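How do I get a sweat smell out of a canvas cap without wrecking the brim?

Posted in Laundry & Fabric Care
Asked by Da-eun Do, Thu 1 October

Okay, laundry people, help me out. I have a cream canvas cap that I've worn pretty much nonstop since I moved to Idlow, and the band inside has started to smell really sour. The outside isn't too bad. It's the kind of canvas that came with little dark flecks in the weave, so it hides a lot, but I know the band is gross and I'd like to stop thinking about it every time I take the thing off in front of people.

My mom says to throw it in with the towels. My roommate says that's how her last cap ended up shaped like a taco. I don't know what's inside the brim (cardboard? plastic?) and the care tag fell off ages ago.

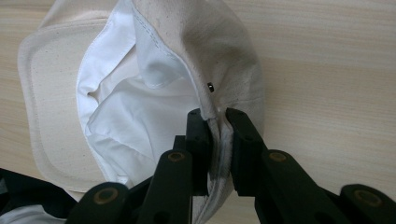 I also can't really afford to replace it, and the place I bought it from in Forent closed last December, so I only get one shot at this. I've got dish soap, baking soda, white vinegar and half a bottle of some oxygen cleaner called Imance that was under the sink when we moved in. No bleach in the house. Any of that useful? And how do you dry a cap so it still looks like a cap?

Han-gyeol Byun
Helpful: 30

Hand wash, every time. I've got way too many caps (my wife would say way, way too many) and I've ruined exactly two, both in the machine.

First figure out the brim. Flick it with your fingernail. A hollow, papery sound usually means cardboard, and then you want to keep the brim dry and only clean the band. Plastic has more of a click and springs right back when you bend it a little. If you really can't tell, treat it like cardboard.

For the band, mix a squirt of dish soap into a bowl of cool water, dip an old soft toothbrush and work it in small circles. Don't soak the brush, you want foam more than water. Let it sit 30 minutes, wipe with a damp cloth, and do it again. Sweat that's been in there a while won't come out on the first try, so don't panic and start scrubbing like crazy — that's how canvas goes fuzzy.

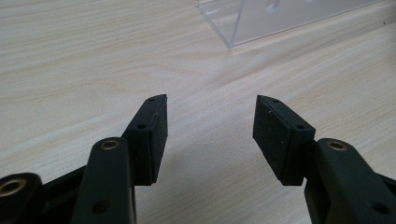 2 min read

If it still smells after the second round, the oxygen cleaner is fine on cotton as long as you follow the label and test it somewhere hidden first. I'd skip the vinegar, and please don't pour everything in together to see what happens.

Drying: stuff the crown with a clean hand towel, push it out until it looks like a head, and leave it out of the sun. Mine take 8 hours or so in summer and overnight the rest of the year. No dryer, no radiator. Curve the brim with your hands while it's still a bit damp if you got it wet.

kiki_at_Ki
Helpful: 7

Dishwasher top rack, works great for me!! No soap though. Well, it worked on a black one, I haven't tried it on white.

Da-eun Do
Helpful: 2

Thanks both! The brim clicks, so I'm going with plastic. Doing the dish soap thing tonight (sorry kiki, we don't have a dishwasher). One more thing — is baking soda paste okay on the stitching, or should I leave that alone?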